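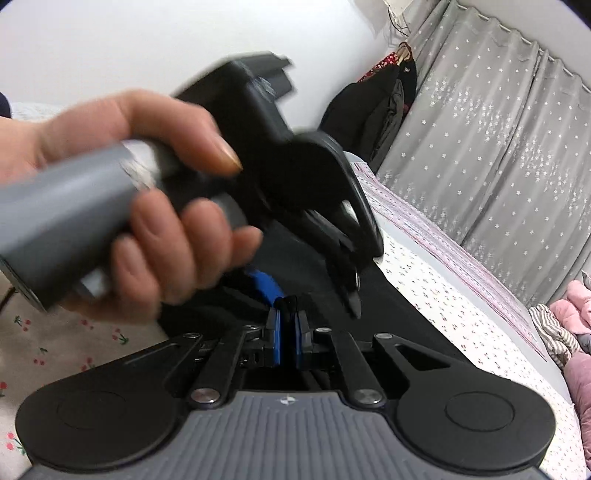

Schwarze Sachen auf dem Bett falten — bringt die Gikura-Methode irgendwas?
Forum > Haushalt > Wäsche & Kleiderschrank

#1 mottenkugel_ost
Samstag, 24. August 2019

Moin zusammen,

ich falte seit Ewigkeiten so, wie es gerade kommt: Ärmel rein, einmal um, fertig, ab in die Schublade. Jetzt hat mir eine Kollegin die Faltmethode von Gikura ans Herz gelegt, Heft für 19 Euro, und angeblich passt danach doppelt so viel in die Kommode. Ich glaube davon erst mal kein Wort. Ausprobiert habe ich es trotzdem, und zwar mit den schwarzen Sachen, weil die bei mir den größten Haufen machen.

Im Heft steht, man solle auf dem Bett arbeiten, "weil der Körper dort zur Ruhe kommt". Aha. Mein Bett gibt nach, sobald ich mich aufstütze, und damit ist jede glatte Lage dahin. Dazu sieht man auf Schwarz die Kanten kaum. Ich habe mich am Saum orientiert und trotzdem dreimal neu angefangen.

Meine Fragen:
Faltet hier jemand wirklich auf dem Bett und ist damit zufrieden?
Und was macht ihr mit schwarzem Stoff, bei dem man die Lagen nicht auseinanderhalten kann?

Den ersten Schritt hänge ich an: Stoff an einer Stelle greifen und anheben, dann die gerade Kante ausrichten. So weit komme ich noch mit. 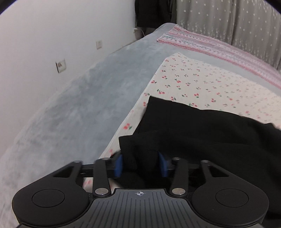

#2 Re: Schwarze Sachen auf dem Bett falten
von bügelfalte_nein_danke

Auf dem Bett falte ich immer. Wo denn sonst, ich habe einen Küchentisch für zwei Personen und auf dem steht meistens was.

Was ich nicht verstehe, ist der Schritt mit dem Anheben. Wenn das Teil quer über dem Bett liegt und die Oberkante sowieso gerade ist, dann lass es doch liegen und streich es mit der flachen Hand aus. Durch das Hochziehen raffst du den Stoff zusammen und musst ihn danach wieder glätten. Zwei Arbeitsgänge für nichts.

19 Euro, meine Güte. Dafür kriegst du einen vernünftigen Wäscheständer.

#3 Re: Schwarze Sachen auf dem Bett falten
von Kommodenkapitän

Widerspruch. Ich habe das Heft auch und finde es teuer, aber das Greifen hat schon einen Sinn: Man findet damit die Mitte. Du hältst den Stoff an einem Punkt, lässt ihn kurz fallen und siehst, ob beide Seiten gleich lang hängen. Bei Hosen klappt das wunderbar. Bei T-Shirts, na ja.

Was im Heft tatsächlich Unsinn ist, ist die Tabelle hinten mit den Schubladenmaßen. Meine Schublade ist 40 cm tief und da steht, es gingen elf Shirts hintereinander rein. Bei mir war früher Schluss, und dann ging die Lade nur noch mit Gewalt zu. Hängt eben davon ab, wie dick die Dinger sind. Davon steht im Heft nichts.

#4 Re: Schwarze Sachen auf dem Bett falten
von mottenkugel_ost

@bügelfalte_nein_danke: Ausstreichen mache ich normalerweise auch. Wollte nur einmal stur nach Anleitung vorgehen, sonst heißt es hinterher, ich hätte es nicht richtig gemacht. Das kommt ja bei solchen Methoden immer.

@Kommodenkapitän: Mitte finden leuchtet mir ein. Aber dann mach ich das im Stehen, mit dem Teil in der Luft. Dafür brauche ich kein Bett und auch keine innere Ruhe.

Noch eins aus dem zweiten Anlauf, nächster Griff:
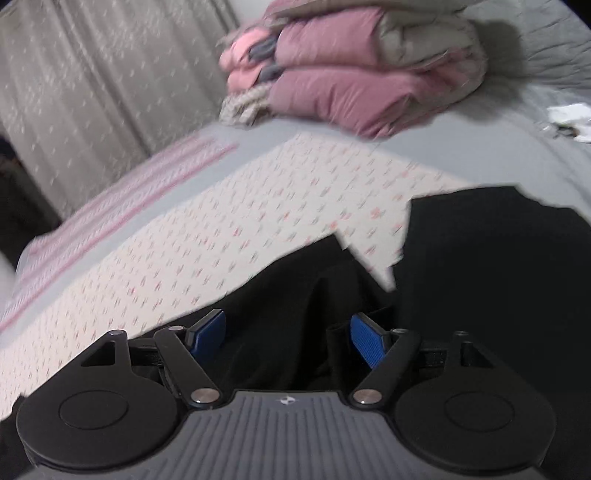 Zweiter Anlauf, Schlafzimmer

Meine Meinung bis hierher: Man ist viel langsamer. Ob das Ergebnis besser wird, kann ich noch nicht sagen. Ich tippe auf nein.

#5 Re: Schwarze Sachen auf dem Bett falten
von fusselrolle

Ich werfe mal das Tallix-Faltbrett in die Runde. Legt man unter das Shirt, klappt links, klappt rechts, klappt hoch. Jedes Teil hat danach dieselbe Breite. Auf der Matratze geht es auch, weil das Brett ja selber die feste Unterlage ist.

Gegen die schwer erkennbaren Lagen bei Schwarz hilft mir eine helle Unterlage. Altes Laken aufs Bett, Lampe von der Seite, dann sieht man die Kante. Deckenlampe taugt dafür wenig, die macht alles gleich dunkel.

#6 Re: Schwarze Sachen auf dem Bett falten
von bügelfalte_nein_danke

Das Faltbrett hatte ich. Steht seit Dezember hinter dem Schrank. Bei Kindergröße ist es zu breit, bei den Sachen von meinem Mann zu schmal, und nach 200 Shirts leiern die Scharniere aus. Gut, gezählt habe ich nicht, aber so stand es in der Garantie und so lange hat es dann gefühlt auch gehalten.

Die Idee mit der Lampe von der Seite finde ich aber gut. Probiere ich.

#7 Re: Schwarze Sachen auf dem Bett falten
von Kommodenkapitän

Helle Unterlage und schwarzer Stoff, da hast du nachher die Fussel vom Laken drauf. Mikrofaser geht, Biber auf keinen Fall.

Und bevor jetzt gleich jemand mit dem Skimeo-Zeug fürs Schwarzwaschen kommt: Das hat mit dem Falten nichts zu tun, und glatter wird davon auch kein Stoff. Ich habe eine Flasche durch und hätte keinen Unterschied benennen können.

#8 Re: Schwarze Sachen auf dem Bett falten
von fusselrolle

Ich wollte gar nicht mit Skimeo kommen, aber wenn du schon fragst: Mir hilft es gegen das Ausgrauen. Muss jeder selber wissen.

Mich würde mehr interessieren, wie es bei mottenkugel_ost beim Umschlagen aussieht. Da trennt sich nämlich die Spreu vom Weizen. Ausrichten kann jeder.

#9 Re: Schwarze Sachen auf dem Bett falten
von mottenkugel_ost

Bitte sehr. Große schwarze Fläche, und wo eine Lage über der anderen liegt, hat die Oberkante eine Stufe. Eine Ecke guckt nach rechts raus, und schräg von der Mitte nach unten läuft ein Knick. Laut Heft soll an der Stelle alles "wie ein Buch" liegen. So ein Buch würde ich zurückgeben.

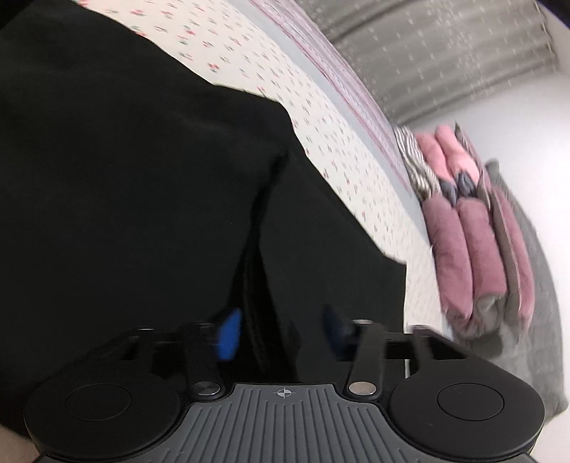 #10 Re: Schwarze Sachen auf dem Bett falten
von bügelfalte_nein_danke

Den schrägen Knick kriegst du weg, wenn du die obere Lage noch mal ganz aufschlägst. Nur an der Ecke ziehen hilft nicht, dann wandert er bloß weiter. Und die Stufe würde ich lassen. In der Schublade sieht die kein Mensch, und beim Anziehen hängt es sich aus.

#11 Re: Schwarze Sachen auf dem Bett falten
von Kommodenkapitän

Die Stufe lassen? Dann kann man es auch gleich knüllen. Wenn die Lagen versetzt liegen, wird das Päckchen an einer Seite dünner und kippt um, sobald man es hochkant stellt. Genau deswegen fallen bei den meisten die Reihen in sich zusammen und dann wird auf die Methode geschimpft.

#12 Re: Schwarze Sachen auf dem Bett falten
von bügelfalte_nein_danke

Ich stelle nichts hochkant. Ich staple. Seit dreißig Jahren, und umgekippt ist da noch nichts.

#13 Re: Schwarze Sachen auf dem Bett falten
von Schubladendenkerin

Stiller Mitleser bisher, aber eine Frage: Hat irgendwer hier die Kommode von Shenoy mit den niedrigen Schubladen? Da geht hochkant nämlich gar nicht, und flach stapeln höchstens drei Teile. Ich rolle deshalb alles. Knitter gibt es schon, aber bei schwarzem Jersey sehe ich die erst, wenn ich am Fenster stehe.

#14 Re: Schwarze Sachen auf dem Bett falten
von mottenkugel_ost

Rollen teste ich nächste Woche, die Shenoy kenne ich nicht.

Zwischenstand von mir: Mitte suchen im Stehen übernehme ich von Kommodenkapitän, Lampe von der Seite von fusselrolle, und das Heft geht an die Kollegin zurück. Dass doppelt so viel in die Lade passt, halte ich weiter für Quatsch. Wer es messen will, soll bitte vorher und nachher dieselben Sachen nehmen und die dicken Pullover nicht heimlich in den Keller räumen.

#15 Re: Schwarze Sachen auf dem Bett falten
von Kommodenkapitän

Das mit den Pullovern war ein einziges Mal.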